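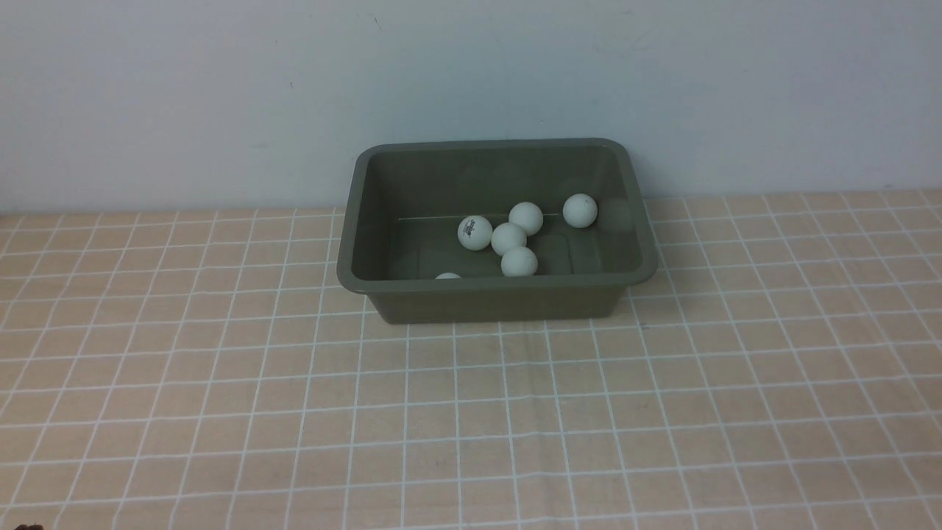
Hulmont Radio Board > Local Stations > Mornings

Soledad Huerta off the air at Bruline FM, replaced by the syndicated show

dialtwister
Posted May 22, 2026
For anyone who missed it this morning, Soledad Huerta told listeners at the end of the show that this was her last one. She read a short statement, thanked the overnight guy and the people who call in, and played one song all the way through with no talking over it. After that it went straight to ads. The station website already has the syndicated show out of Stevonitz listed for Monday in the 6 to 10 slot.

She has been on that shift for 12 years. She said she got the news the night before. I was in the car and had to sit in the lot at work until it was over.

Does anyone know if this was her choice or theirs? The statement could be read either way.

northside_marv
If you find out the night before, it's theirs.

pattyk_rn
I heard it too. Her voice went when she got to the part about her mom listening every day from the kitchen. She stopped, you could hear her put something down on the desk, and then she picked up at the next sentence. I've been listening to her since I worked nights and she was what I drove home to. I'm going to miss the school lunch menus, which I know is silly because my kids are grown.

cartridge_7
Not to be the bad guy here but the show had gotten pretty thin. The last year was a lot of contests and reading stuff off the internet. I liked her fine when Aguirre was producing. After Aguirre left it was her alone in a room trying to fill four hours. I switched over to the sports station last fall and didn't feel like I was missing much.

northside_marv
Whose fault is it that she was alone in a room?

cartridge_7
Didn't say it was hers. I said the show got thin. Both can be true.

tunnelroad
I worked in sales at a different station in this market for a while, so take this as general knowledge and nothing inside. A morning host is usually the biggest salary in the building that isn't management. When the owner has a syndicated show it can run for almost nothing, somebody looks at that line on the sheet every budget cycle. It doesn't take a scandal or bad ratings. It can happen to a show that's doing okay.

The part that surprises me is that they let her have a last show. Most places walk you out when you come off the air on a regular day and the audience hears about it from the new guy. Somebody over there must have stuck up for her.

dialtwister
That's good to know. I had wondered about that. She did say thank you to "the person who let me do this," no name.

pattyk_rn
I took that to mean Aguirre, for hiring her. But I could be wrong.

tunnelroad
Aguirre didn't hire her, the program director before that did. Aguirre came over from the afternoon show.

glenhaven_deb
Does anyone have a recording? I was on the bus with no signal for most of it. The station's replay page usually has the whole show up by noon and today it stops at yesterday's.

dialtwister
I didn't record it, sorry. Check the replay page again tonight, it has been slow before.

cartridge_7
It won't be up. They'll have pulled it.

glenhaven_deb
You don't know that.

cartridge_7
Nope. Just a guess.

wxguy_hulmont
My main concern is storms. Say what you want about the contests, but when the river came up she stayed on past her shift and read road closures until the afternoon people took over. I had the TV off because the power was out and a battery radio on the counter. A show out of Stevonitz is not going to know which end of Mill Road floods. They are 90 miles away and I would bet the whole thing is recorded the day before.

tunnelroad
It's live in Stevonitz, but the local breaks are recorded. They'll do a weather insert and a traffic insert and drop the name Hulmont into them. For an actual emergency they're supposed to be able to break in, and there are automatic alerts for the worst of it. Road closures wouldn't be covered by that unless somebody local is in the building.

wxguy_hulmont
So no.

tunnelroad
Depends who's left in the building. They still have the midday host as far as I know.

pattyk_rn
They do, I heard her at lunch. She didn't say one word about Soledad. It was like any other day. I know she probably was told not to, but it was hard to listen to.

marshmallow_ed
I've heard the Stevonitz show when I'm up there for work and I'm going to say it isn't bad. Two guys and a woman, they get along, they don't do prank calls, and the music is about the same as what we get now. People here are talking like it's the end of the world and most of them will be listening on Monday out of habit.

northside_marv
I won't.

marshmallow_ed
OK.

northside_marv
I mean it. I have a phone and a cable, I can play my own music for free. The only reason to listen to local radio in the morning is that it's local. She knew when the bridge was backed up because she drove over it. If I wanted two guys and a woman who get along I have relatives.

marshmallow_ed
Fair enough. I'm just saying give it a week before everyone writes it off. There are three people on that show who didn't fire anybody.

glenhaven_deb
I agree with Ed on that part. Please don't go send nasty messages to the new show's page. I looked and people already are. Soledad asked people to be kind about it, that was in the statement according to my sister who heard the whole thing.

dialtwister
Yes, she said that. Her words were close to "be nice to whoever is in this chair next." I should have put it in the first post.

If anyone is looking for a place to leave her a note, the station page has comments turned off but her own page is open. 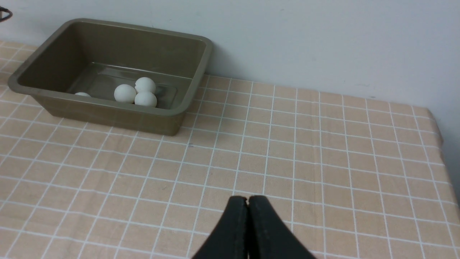
I left a note there an hour ago and she had already answered a few of the people ahead of me, short replies, mostly thank yous. One person asked what she was doing next and she said sleeping past four in the morning.

pattyk_rn
Just wrote mine. Thanks for pointing that out.

cartridge_7
Does she have a noncompete? If she does, she can't go anywhere in town for a while. I seem to remember that when the old country morning team got let go they had to wait 6 months and by the time it was over they'd moved.

tunnelroad
I don't know what her contract says and I'd be careful about anyone who tells you they do. They used to be standard. Sometimes if the company lets you go without cause they'll waive it, or they pay you through the end of it and you just have to stay quiet. If she turns up somewhere in July you'll have your answer.

wxguy_hulmont
The college station would be smart to call her. They have the signal for it now that the new antenna is up.

cartridge_7
The college station can't pay anybody.

wxguy_hulmont
Didn't say it would pay. I said they'd be smart to call.

aguirre_fan_club
Longtime lurker, made an account years ago and forgot about it, so please excuse the name. I was an intern on that show back when it was the two of them. I want to answer the comment about the show getting thin.

When I was there the morning show had a host, a producer, a news person and whoever was interning. The news person was cut first and Soledad started writing her own news. Then the internships ended. Then Aguirre took the job out of state and they didn't fill it. She was in the building by 4:30 to pull the news, book the guest if there was one, run the board and answer the phones herself. The contests came down from the company, all the stations they own were running the same ones. She didn't pick those.

She wrote me a reference when I left and called the place herself when they didn't get back to me. I didn't end up staying in radio but I got that job.

pattyk_rn
Thank you for posting this.

cartridge_7
Alright, I didn't know about the contests being required. I still think it wasn't the same show by the end, but that explains most of it. No hard feelings toward her from me, for the record.

northside_marv
Good post. Did they ever say why they didn't replace Aguirre?

aguirre_fan_club
I was gone by then. What I heard secondhand was that it was "under review" and it stayed there.

marshmallow_ed
I'd like to take back a little of what I said. I'll still listen Monday to see how they handle it. But if they go the whole four hours without mentioning her I'll probably be over at sports with cartridge.

cartridge_7
Bring earplugs, the first hour is all golf.

glenhaven_deb
Checked the replay page again at 9 tonight. Today's show is up, the full thing, including the end. It starts getting to her statement in the last ten minutes if you want to skip ahead. I listened to it at the sink.

dialtwister
Thanks Deb. I'm going to save a copy in case it goes away. If the moderators could pin this thread through the weekend I'd appreciate it, there are two others on the same thing already.

mod_fitz
Pinned, and I've merged the one from this afternoon. The third is mostly an argument about the sports station so I'm leaving it where it is.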